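Nemlow

A small command-line tool for turning handwritten recipe cards into plain text files you can search.

What it does

Nemlow takes a folder of typed-up recipe cards and sorts out the measurements. You type the card the way your grandmother wrote it, abbreviations and grievances included, and Nemlow writes a second file beside it with the quantities in metric. The original is never touched. I learned that lesson on version 2, along with several members of my family, who have long memories.

It knows that an Australian tablespoon is four teaspoons and that everyone else's is three. If you have ever wondered why your nan's scones rose like a cathedral and yours came out like coasters, start there.

Installing

Unpack the archive somewhere you'll remember. Run the setup script from inside that folder, not from your desktop, however tempting. Python 3.10 or later is needed. There is a Windows version in the sense that a cousin got it going once.

Running it

Point it at a folder:

nemlow convert cards/

Output goes into a folder called metric. Use the --region flag to tell it where the card came from (au, ca, uk or us). Without the flag it assumes au, a bias I have no plans to correct.

To search:

nemlow find "golden syrup"

Searches ignore case and forgive one wrong letter per word. They do not forgive two. My own spelling of bicarbonate was the test case and it remains unsolved. 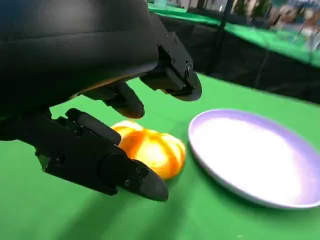 Cards with no region at all are harder. Nemlow looks for giveaway words: "caster sugar" pulls one way, "all-purpose" the other, and "butter tart" settles the matter for Canada. When it can't decide, it writes REGION UNCLEAR at the top of the file and leaves you to ring an aunt.

Vague quantities

The following are passed through unchanged: a knob, a dash, a good dash, a slosh, enough, and "until it looks right". An early release converted a knob of butter to 10 grams and I received correspondence.

Oven temperatures are rounded to the nearest sensible number. "Moderate" becomes 180 C. "Slow" becomes 150 C. "Hot as it will go" stays as written, in the hope that you know your oven.

Companion tools

Fendine prints the finished files four to a page. Sanna makes a shopping list out of them and is convinced you have no flour. Neither is required.

Known problems

Fractions typed as a single character sometimes vanish, so write 1/2 the long way. Pounds and pounds sterling are confused on any card that also records what the mince cost. Bug 3070 (the numbering was inherited from an older project) concerns a fruitcake card that refers to itself and sends the search in circles. I am leaving it open out of respect.

Licence and thanks

Free for any use, including catering. Hortensia Benavides wrote the region guesser and most of the tests. Errors in the pavlova conversions are mine.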